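flokton-hand / textile subset, pulled release

README for the withdrawn subset and what replaces it

Status: withdrawn in April, partly restored, do not train on the old copy.

This subset was recorded with Flokton hand-held grippers in a home, on small household textiles going into and out of open boxes. It was released as clean. It wasn't clean, and the first version of this file said things about it that we can no longer stand behind. The yellow box and the white box below belong to the same recording location.

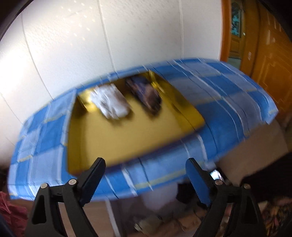
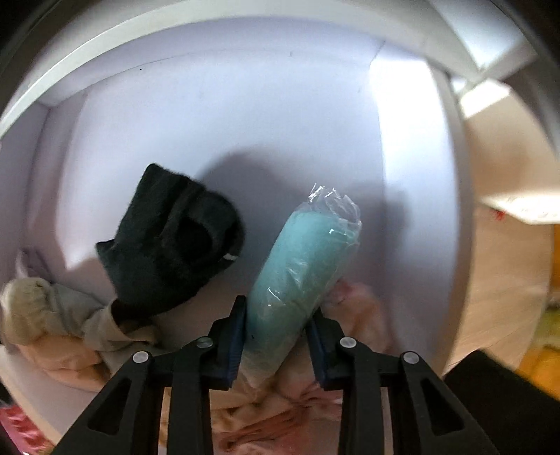 What went wrong

The gripper opening is recorded as a number next to every video frame. In part of this subset that number is wrong. It lags behind the fingers, and in the worst episodes it stops moving altogether while the fingers in the video plainly open and close. The file still has a value on every row, the value is within limits, and the validator passed it.

We found out because a policy trained on the subset at Zinen kept closing on air. It would approach a sock or a rolled item well enough, close early, lift, and carry nothing to the box with complete confidence. The first explanation offered was too little data. The second was lighting. The third was soft objects being hard. All of these are popular because they lead to recording more episodes, and none of them explained why the same policy handled the rigid blocks subset without trouble.

Someone finally plotted the opening signal on top of the video. That should have been done before release.

How big the problem is

The subset as released had 3000 episodes. We have not established how many are bad, and we would be suspicious of anyone who gives you a percentage, including us. The automatic check described further down catches frozen signals. It does not reliably catch a lag, and a short lag is the more harmful of the two: it looks like sloppy demonstration, so a model will happily learn it.

We compared video and signal by hand in 20 episodes picked at random. In 12 the signal agreed with the fingers as closely as we could judge by eye. The others did not agree, or were too blurred at the moment of closing to call. Do not scale this up to the full set. The sample is small, and the people judging it already knew what they were looking for.

Probable cause

The opening is measured by an encoder on the linkage. Its cable runs down the handle and is held by a clip. If the clip is loose, the cable tugs at the connector when the wrist turns. The reading then drops out, and the logger fills the gap with the last good value.

That last part is the one we object to most. Filling gaps was a choice made in the Iturra logging software, with the intention of keeping rows aligned. It did keep them aligned. It also erased every sign that a sensor had dropped out. A missing value would have failed the validator on the first afternoon.

The loose clip is a good explanation for the freezes. For the lag it is a guess. A second candidate is clock drift between the camera and the logger, and we have one bench test that supports it and one that doesn't. Both candidates may be real. We have seen the clip called "the root cause" in a slide deck and would like it not to be called that.

What we have ruled out, more or less

Finger pads slipping on the plastic. Slip is visible in plenty of episodes where the signal is fine. It is a nuisance and has nothing to do with this fault.

Operator error. The instructions never asked operators to watch the signal, and the recording screen didn't show it. Blaming them would be cheap.

Video encoding. Frames were re-extracted from the original recordings and the mismatch was still there.

A bad batch of grippers. This one was ruled out on thin evidence: 2 grippers were swapped between operators and the fault turned up on both. Treat it as unlikely and no more than that.

Safety note

There was no injury. The data fault did turn into a physical one, though, and earlier summaries left this out.

During a trial on a robot arm, the policy closed early, lifted, and then pushed down into the rim of a box. The arm's force limit should have stopped it. The limit had been raised for a different task and never put back. The box cracked, the table moved, and the operator hit the stop button. The button worked. It was the only layer that did.

If you trained anything on the withdrawn copy and have it running on hardware:

1. Stop running it. Fine-tuning on good data afterward does not clear it; we tried this, and early closing came back when the object was wrapped or dark.

2. Check the force limit on the arm itself. The configuration file only tells you what somebody asked for.

3. Keep a person at the stop button for every trial with a new checkpoint, including the ones expected to be boring.

4. Keep hands out of the box while the arm is enabled. Reaching in to fix a folded item between attempts was common in our trials and should never have been allowed.

What is in the restored part

The restored part contains only episodes where a person watched the opening and closing against the plotted signal and accepted it. It is much smaller than the original. We will not publish a target size, as a target is how borderline episodes get waved through.

Fields per episode:

video: color, from the camera on the gripper. Motion blur is common in fast moves. We have not filtered for it.

pose: position and rotation of the gripper, estimated from video and motion sensor. The opening fault does not touch this field as far as we know. We checked a handful.

opening: finger opening in millimeters, as measured. Gaps are now left as gaps. Your loader needs to cope with that, and if it fills them in quietly you have rebuilt our bug.

opening_valid: true or false per row. Added after the fault was found. Reconstructed for older recordings, so trust it less there.

task: a short text label such as "put the roll in the box". Labels were written in advance and describe the intention. Some attempts fail and carry the same label as the ones that succeed.

reviewer_note: free text, often empty.

The automatic check

check_opening.py flags an episode if the opening value stays exactly the same for a long stretch while the pad area in the video changes. The threshold was tuned on episodes we already knew were bad, which is a flattering way to test a detector. It misses:

short freezes during a fast grasp
constant lag of a few frames
any case where blur hides the pads
any case where cloth covers one of the fingertips

It also raises false alarms when sunlight moves across the pads. Run it, but a pass means very little. The word "verified" has been taken out of its output message.

Known limits unrelated to the fault

Lighting is whatever came through the window or off the ceiling. There is strong glare in many episodes, especially on clear plastic wrapping, and very dark fabric loses most of its detail.

Items in a box are often bunched together. Which piece of cloth belongs to which item can be hard to tell even for a person, so we supply no object masks and would distrust any that were generated automatically.

The set of homes is small. Results on these boxes and tables say little about anybody else's.

Background rooms are visible. If you redistribute derived frames, keep the license file with them.

About the Pavwood numbers

The Pavwood benchmark page listed a success rate for a model trained on this subset. We supplied that number and have asked for it to be taken down. It counted an attempt as a success when the recorded opening matched the expected closed width at the end of the episode. With a frozen signal, that test can be passed by a gripper holding nothing. We have no corrected figure. The trial videos were not all kept, and the ones that survive are mostly the good-looking ones.

Open items

Find out whether lag varies within an episode. A fixed offset could be repaired; a wandering one could not.

Repeat the clock drift test with both devices warmed up.

Replace the cable clip. A new design has been printed and is on the grippers now. It has been described internally as a fix. So far it is a new clip.

Show the live opening value on the recording screen, with a visible warning when it drops out.

Decide what to do with the rigid blocks subset. Training on it went fine, which was enough to stop people looking. It was recorded with the same logger and has not been reviewed by hand.

Reporting problems

Open an issue with the episode number, the row range, and the plot if you have it. Please report episodes that look fine to you but fail the check as well. Reports saying only that the data seems noisy will be closed with a request for a plot.

Changes

Withdrawn copy: gaps filled, no validity field, described as clean.

Current copy: gaps kept, opening_valid added, hand-reviewed episodes only, success figures removed from this file.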